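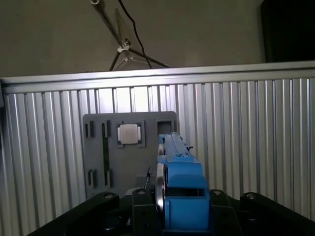
Wrist camera, looking past the blue plastic at the fixture board and the ribbed panel behind it.

Paren cell, notebook, December, started 8:40

Service day on the teardown cell! Counter said 2079 when I came in, so we're a little over the 2000-cycle mark where I promised Napaporn I'd stop and go through the gripper. Drive handling had been good right up to the stop, and I wanted to get at it before that changed.

Order of work today: finger pivots, wrist camera exposure, fixture reference, then the drive place routine. I left the desktop case on the table and kept using the same tower all day. Changing the machine and the settings together is how I lost a whole afternoon in the fall.

Pivots first. Power off at the arm, gripper closed by hand, then a gentle sideways push on each finger. Left finger had a bit of play at the outer pin and I could feel a tick when it reversed. Pulled the pin, cleaned it, new washer from the Rokgate kit, back in with a dab of the medium threadlocker. Tick is gone and the motion is lovely now. Right side was fine, so I only wiped it down and put a paint mark on the pin heads so we can see if any of them turn.

Re-homed the gripper after that. Open position came back at 126 on the position readout, where Tymofii's setup sheet has it. I did it three times because I liked seeing it so much. 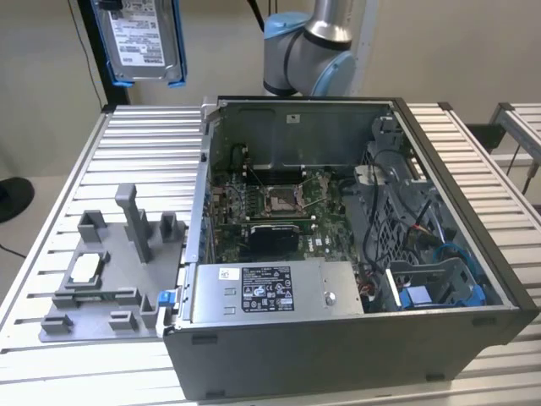 Drive in its blue caddy up in the air, CPU in its pocket on the fixture, case lying on its side.

Now the fixture. Pongsak reprinted the gray one last month with a slightly deeper CPU pocket, and I never redid the reference properly afterward (my fault, it's in the Paren log). The old offset was close enough for the drive, which has a generous slot, but the CPU pocket is a lot less forgiving. Loosened the base, pushed it hard against the stop, tightened from the middle outward and touched off again with the pointer. The new reference is saved as cuesta_fixture_b. Please use that one. The plain cuesta_fixture file is still on the controller and I'll delete it once everybody has switched over.

If you take the fixture off for any reason, touch off again. It takes five minutes with the pointer and the procedure is taped inside the cabinet door.

11:15, camera. The ribbed panel throws a lot of light straight back at the wrist camera from certain angles, and pale parts sitting on the board can go to flat white. The edge finder hates that. Dropped the exposure step by step until the edges came back, and ended up at 53 on the slider. Darker than that and the black fingers start to melt into the shadows, so there's a usable band but it isn't a wide one. I also turned off auto exposure, which somebody (me, probably) had turned back on. With it off, the edge finder stopped jumping between two answers as the wrist tilts.

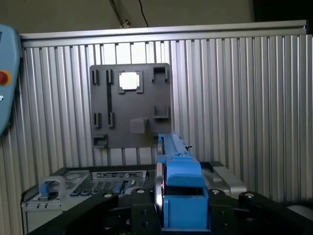

Manee wants matte film over the ribs before anyone touches that slider again. Her argument is that a fixed exposure only holds until someone moves a lamp, and that Clillbridge had the same trouble on their cell until they covered the shiny metal. She has half a roll left over and says she'll cut it to size.

I'm all for it. Film goes on first, then I'll redo the exposure and write the new value next to the old one here. Leave the board itself alone, please, the holders are where we want them.

Afternoon, place routine. The drive goes into the upright slot at the back of the gray fixture, and the old program came down straight with the fingers opening at the bottom. It worked, but the caddy rails could catch on a finger pad on the way out. New sequence: come down, open only halfway, pause, then open fully and lift. The pause is short enough that I don't mind paying for it.
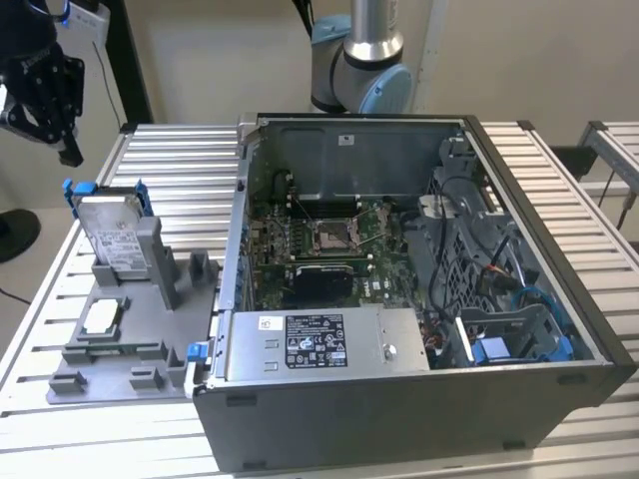

The halfway opening is a parameter now (release_mid), so you can tune it without editing the motion. Keep it small. If it's too large the fingers are practically open already and you're back to the old behavior. I ran the new release through the rest of the afternoon and the caddy didn't catch once — very happy with this one!

Cable check at the end. The black one coming down to the arm needs enough slack for the full wrist turn, and it had crept up through its clip. Pulled some back down and marked the spot with tape. If the tape has moved, pull it down again and tell me.

Still open:
Matte film on the ribs (Manee)
Exposure again after the film (me)
Spare washers, we're down to the last bag in the Rokgate kit, Ketsara is ordering
Delete the old fixture reference
Ask Tymofii if 126 should go on the label by the gripper controller

Counter not reset yet. I'll do it after the film is on, then the next 2000 start from a clean setup. Switched off at 17:50.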